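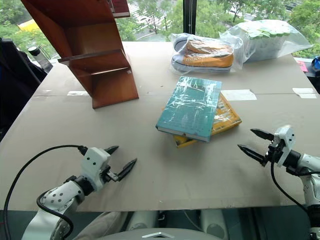
Shelf, Bag, Label: Notes for a Short Talk on Sorting a Room

Posted 5/10/26 by Cameron Kerslake

These are the notes I spoke from at the Plilano library evening. A few people asked for them, so I have typed them up with the gaps filled in.

Opening. Say hello, say how long it will take (twenty minutes), ask who is packing for a move and who is only trying to find the floor. Most hands go up for the second one.

First point: use a table. People sort on the bed, and at ten at night they need the bed. Clear a table and put cardboard over it. A big flattened box is fine, creases and all. It keeps the top from getting scratched and you can tape things to it without worrying about the finish.

Labels go down before the objects do. Plain white paper, taped flat. Decide on the places first, then fill them. If you put the objects out first you end up labeling whatever pile you happened to make.

Pause here. Ask what they would write on theirs. Last time in Kundska I got "keep," "give away," and "ask my sister."

Second point: odd shapes. A zigzag shelf is a good case. It's all angles, nothing stacks against it well, and it takes up more of the table than you expect. Put it at one side and leave it alone until the small things are done. When you do wrap it, pad the corners, and the ends of any ledge that sticks out. Glossy wood shows every rub.

Third point: books. Lay them flat. Plastic film over the cover is worth doing for anything you care about, and it doesn't have to be neat. Wrinkles are fine. I still keep the heavy ones at the bottom of a box and never fill a big box with books alone. My Whitelaw move was 1,689 books and I filled big boxes. Two of them went through the bottom on the stairs.

Fourth point: shoes. One pair, one clear bag. Clear matters more than strong. With canvas sneakers you can see the color through the bag and you know which pair it is without opening anything. Knock the dirt off the soles first. Let them air overnight if you've worn them that day.

Same with small loose items. All of one kind together in a clear bag, and don't overfill it. Leave enough plastic at the top to fold over.

Keep sticky notes off to the side for the things you can't decide on. Keep water within reach too. People laugh at that one, but I have skipped it and regretted it.

Story if there is time: the Pletard storage unit. We paid for 221 days on a unit that held a broken lamp and nearly 466 hangers. Don't tell the whole thing, go straight to the hangers.

Closing. Ask them to try one table this week. One table, then stop. Take questions. Remind them the chairs need to go back against the wall.

Filed under: Home & Storage, Talks, Moving

3 comments

marnie_b
I was at this one. Tried the taped labels on Saturday's mess and my husband moved two of them. Still better than the bed.

Odell
Does the plastic film leave a residue on older cloth covers? I have some I'd hate to ruin.

Cameron Kerslake
Odell, I'd use plain paper on cloth covers. I only use film on books with a shiny cover.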